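# Kevudon kitchen set

Hi! I'm Tia, and I put this together with Barrett Kapoor to test our retry method for pick-and-place. It's all simulated – one arm, 12 kitchens with different finishes and colours, 50 episodes in each. The policy gets three retries before we call it a fail, and I reckon that's generous.

Use the Moser split if you want to compare with our numbers. Kitchen 7 is held out, so please don't train on it!

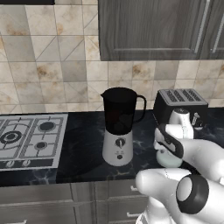
Retries helped most with small objects near appliances, and hardly at all on open bench.

Comments

Verna Ferreira: Is the Moser split seeded?

Tia Kettle: Yep, seed's in the config.

Birdie Pennington: Loads fine here, cheers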